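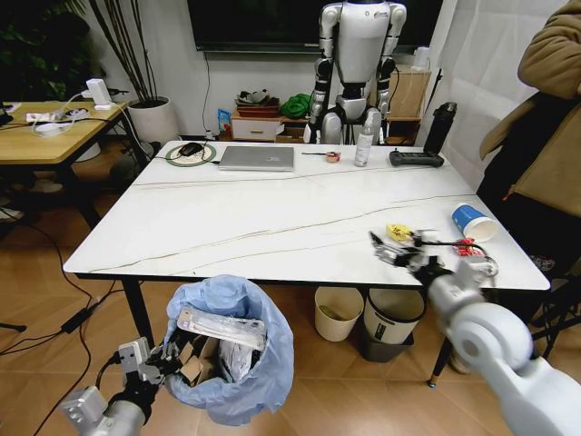 Marble-look top, black legs, bin with the blue liner parked at the front edge.

Table now lives in the break room. Bin placement still under negotiation.

Posted by niskanen_m, January 2019

We replaced the old break room table in November and I have been asked to pick a permanent home for the trash bin. I put it right against the table. Reasoning: people here will carry a paper cup up to 39 inches and then their strength fails them. Even so, you will notice a cup on its side and a red wrapper up top, with the bin in easy reach.

So, two questions. Does anyone keep the bin at the table, or is it a door thing? And what do you clean a top like this with? I don't know if it's stone or a very confident print of stone. The paperwork says "Jakton 916" and then goes quiet.

---

impi_t wrote:

Door. People leave through the door, so they pass the bin. At the table you are eating next to garbage, blue liner or no blue liner.

Also there's cardboard in there. Do you not have recycling?

---

niskanen_m wrote:

We have recycling. It's down the hall, which might as well be Portugal.

---

Valtonen N. wrote:

Disagree with impi_t. We tried the door for a year. All that happened was the table became the bin. Put it where the mess is made and live with the view.

On cleaning: damp cloth, drop of dish soap, dry it after. Don't put vinegar on it until you know what it is. If it's real marble the vinegar will eat the shine, and then you'll have a table with a map of everyone's lunch.

---

impi_t wrote:

A year at the door and you never once told people to throw their stuff out?

---

Valtonen N. wrote:

I told them 200 times. I had a sign. Somebody left a cup on the sign.

---

SeijaK wrote:

Look at the edge. If the veins run over the side and keep going, good chance it's stone. If the side is a plain dark band, I'd bet on a printed surface. Yours looks dark under there, so I'm leaning printed, but I wouldn't swear to it from one photo. Knock on it.

Nice veins though. The long one running diagonally up toward the right is going to hide coffee drips beautifully. Ours is plain white and shows everything, including, I think, thoughts.

---

niskanen_m wrote:

Knocked on it. It sounded like a table.

---

eino326 wrote:

Nobody has mentioned the liner. You've got a good wide fold over the rim, keep that. The bunching at the back is extra bag, so go down a size or tie a knot in the slack. Otherwise it slides in the first time someone drops in a full yogurt.

And flatten the long clear packaging before it goes in. Lying across the top like that it makes a bin look full when there's plenty of room underneath, and then the next person sees "full" and leaves their cup on the table. I've watched this happen.

---

impi_t wrote:

Fine, eino has a point about the packaging. Still the door.

---

niskanen_m wrote:

Compromise reached: bin stays at the table through the end of the month, then it moves to the door for a month, and whoever finds fewer cups wins. Soap and water on the top until I find out what it's made of. Tied a knot in the liner.

The little yellow packet is still up for grabs if it belongs to anyone reading this.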